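# Why does bread have holes in it?

Cut a slice of bread and look at it closely. It is full of little holes. Those holes were made by gas, and the gas was made by yeast.

Yeast is a living thing, a kind of fungus. One yeast cell is far too small to see without a microscope. It eats sugar, and as it eats, it gives off a gas called carbon dioxide. This is the same gas that makes soda fizzy.

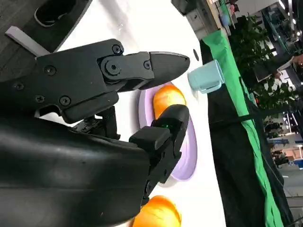 Gladys Muñoz wants to know if the yeast is still alive when we eat the bread. No, it isn't. The heat of the oven kills it, but the bubbles stay behind.

## What holds the bubbles in?

Flour has proteins in it. When you mix flour with water and knead it, the proteins join up and make a stretchy stuff called gluten. The gas pushes against the gluten and the dough puffs up, a bit like a balloon. Bakers call this rising.

Warm dough rises faster than cold dough. In a chilly kitchen in Hotholm, it can take all morning.
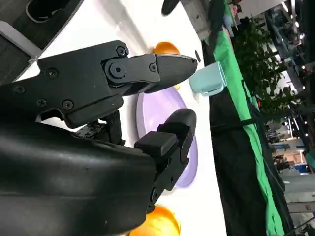 You can watch yeast at work without baking anything. Ask a grown-up to help you.

Put some warm water in a small cup, like the one on the table here. Stir in a spoonful of sugar and a spoonful of dry yeast, then leave it for 20 minutes. A layer of foam should grow on top. If there is no foam, the yeast may be too old.

## Into the oven

In the oven the bubbles get bigger for a while. Then the dough sets firm and the outside turns brown – that's the crust. People in Egypt were baking bread with yeast more than 3000 years ago, long before anyone knew what yeast was. 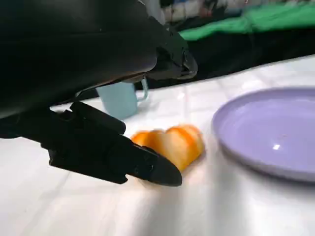 *Bread or pastry with a lumpy, rounded shape.*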